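4.2 Transferring Books to the Zimora Reader

Titles borrowed or purchased through the Sturenport catalog may be read in a browser or saved to the reader. The catalog currently lists 3,636 titles in EPUB format, of which 164 are also offered as PDF files.

Before you begin, charge the reader and sign in to your Datik account on the computer.

1. Connect the reader to the computer with the supplied cable.

2. When the reader displays the connection prompt, select Transfer Files.

3. Open the Datik library window and choose My Titles.

4. Select the books to be copied. Up to 11 titles may be sent in a single transfer.

5. Choose the format. EPUB is recommended for novels and other continuous text — PDF pages keep their printed size and may be difficult to read on the small screen.

6. Select Send and wait for the message Transfer Complete.

7. Eject the reader from the computer, then unplug the cable.

CAUTION: Do not unplug the cable while a transfer is in progress. Files may be damaged and will have to be sent again.

NOTE: Borrowed titles expire at the end of the loan period. Bookmarks and notes are kept for three months and are restored if the title is borrowed again.

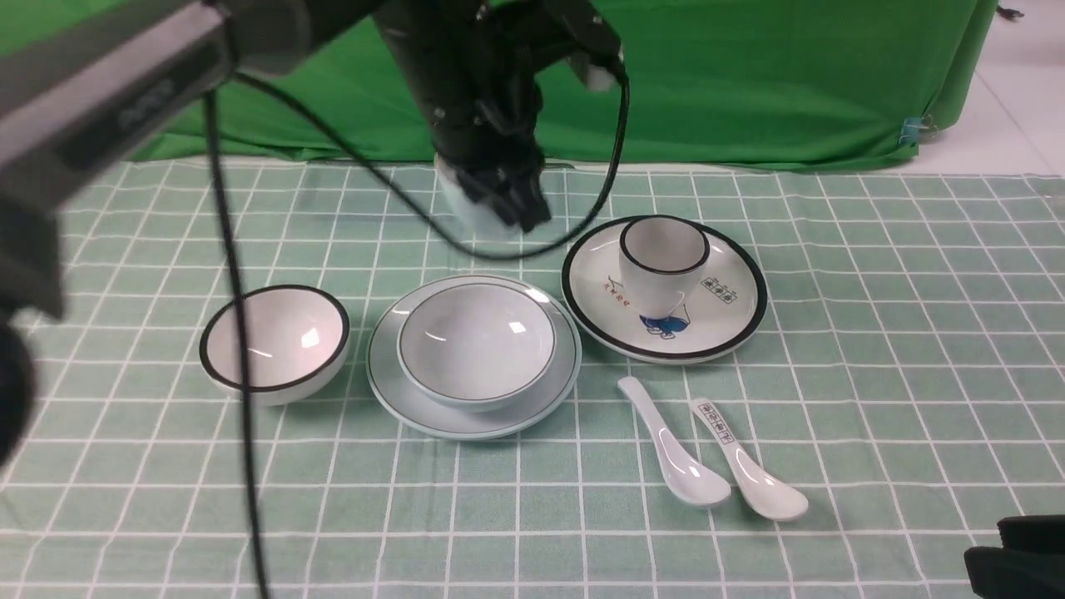 Figure 4-2. Black cable above a checked tablecloth.

4.2.1 If a Title Does Not Appear

1. Return to the Home screen and select Refresh Library.

2. Confirm that the reader and the computer are signed in to the same account.

3. Restart the reader and repeat the transfer.

Titles in the Mao series are supplied as separate volumes and are grouped under the series name, not under the title of each volume.

Section revised in December by Shaohua Cheng. For deleting titles and freeing storage, see Section 4.3.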